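Startseite Forum Themen Mitglieder Suche Anmelden

Forum › Haushalt und Ordnung › Kinderzimmer

Klemmbausteine nach Farbe oder nach Form sortieren?

Sivance
Wir haben im August den Bestand meines Bruders übernommen, dazu kommt unser eigener. Zusammen sind das 13 Kisten, alles durcheinander, teilweise noch mit Anleitungen dazwischen. Die Kinder bauen gern, aber sie finden nichts. Meistens wird eine Kiste ausgekippt, zehn Minuten gewühlt und dann etwas anderes gespielt.

Ich möchte das jetzt einmal ordentlich machen. Meine Frau ist für Farben, weil es schneller geht und die Kinder es verstehen. Ich habe öfter gelesen, dass man nach Form sortieren soll. Wie habt ihr das gelöst, und würdet ihr es wieder so machen?

Lollar
Nach Form. Farben sieht das Auge sofort, Formen nicht. Wenn du einen roten Zweier in einer Kiste voller roter Teile suchst, suchst du lange. In einer Kiste mit lauter Zweiern in allen Farben hast du den roten gleich.

Wir haben vor Jahren mit Farben angefangen und nach einem Winter alles wieder umsortiert. Das war doppelte Arbeit.

Yupanqui
Kommt auf das Alter an. Unsere waren damals 4 und 6, da war Form völlig aussichtslos. Eine Platte und ein flacher Stein sind für ein kleines Kind dasselbe. Blau kommt zu Blau, das klappt auch abends beim Aufräumen.

Wer nach Form sortiert, sortiert am Ende selbst. Das muss man wollen.

Lollar
Beim Aufräumen gebe ich dir recht. Beim Bauen hilft es aber niemandem. Und die Kinder werden ja älter.

Brikex
Ich mache es gemischt und bin damit seit längerem zufrieden. Die normalen Steine liegen nach Farbe in großen Schubladen. Alles, was kein normaler Stein ist, kommt nach Art in kleine Fächer: Räder, Fenster, Scharniere, Figuren, Transparentes. Gerade die durchsichtigen Kleinteile sind sonst sofort weg, die rutschen immer nach unten.

Zum Sortieren selbst nehme ich flache Wannen mit niedrigem Rand. Eine Farbe hinein, auseinanderschieben, Sonderteile herauslesen, den Rest in die Schublade. In einer tiefen Kiste sieht man nur die oberste Schicht. Orange ist bei uns zum Glück die kleinste Gruppe, damit kann man gut anfangen.

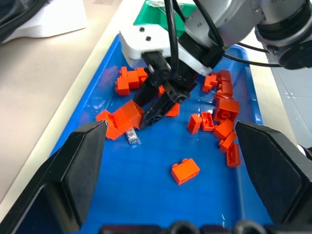
Brikex

Der Kontrast macht übrigens viel aus. Auf einem weißen Boden übersieht man die hellen und die transparenten Teile, auf Blau oder Dunkelgrau deutlich weniger. Für blaue Steine braucht man dann natürlich einen anderen Untergrund, da reicht ein Bogen helles Papier.

Die Schubladenschränke habe ich gebraucht gekauft, 30 Euro pro Stück. Neu wäre mir das zu teuer gewesen.

Sivance
Danke, das gemischte System klingt machbar. Wie viele kleine Fächer braucht man für die Sonderteile?

Brikex
Ich habe 18 und das reicht. Vorher waren es mehr, aber dann steht man vor jedem zweiten Teil und überlegt, wohin es gehört. Lieber ein Fach »Technik, gemischt« als fünf Fächer mit je einer Handvoll.

Yupanqui
Das unterschreibe ich. Und beschriften, am besten ein Teil vorne aufkleben. Lesen kann bei uns noch nicht jeder.

Lollar
Aufkleben würde ich nicht, der Kleber geht von den Steinen schlecht wieder ab. Ein Foto hinter Klarsichtfolie tut es auch.

Das gemischte System hat übrigens denselben Nachteil wie das reine Farbsystem: In der Schublade mit den grauen Steinen findest du trotzdem nichts. Grau ist in fast jeder Sammlung viel zu viel. Wenn schon nach Farbe, dann würde ich wenigstens Grau und Schwarz noch einmal in groß und klein teilen.

Brikex
Bei Grau stimmt das, da habe ich zwei Schubladen. Bei den anderen Farben sehe ich den Bedarf nicht.

Yupanqui
Eine Frage ist noch das Waschen. Bei übernommenen Beständen würde ich das vor dem Sortieren machen, sonst hat man den Staub in jedem Fach. Wäschenetz, lauwarmes Wasser, etwas Spülmittel, danach auf Handtüchern trocknen lassen. Teile mit Aufklebern und alles mit Elektrik vorher raus.

Sivance
Gewaschen ist noch nichts, guter Hinweis. Dann gehen wir so vor: erst waschen, dann grob nach Farbe, Sonderteile in Fächer. Grau teile ich gleich in groß und klein. Wenn die Kinder größer sind, kann man immer noch nach Form gehen – auch wenn Lollar dann sagt, er habe es gleich gewusst.

Lollar
Das sage ich dann auch. Nimm die Anleitungen vorher raus und hefte sie ab, die leiden in den Kisten am meisten.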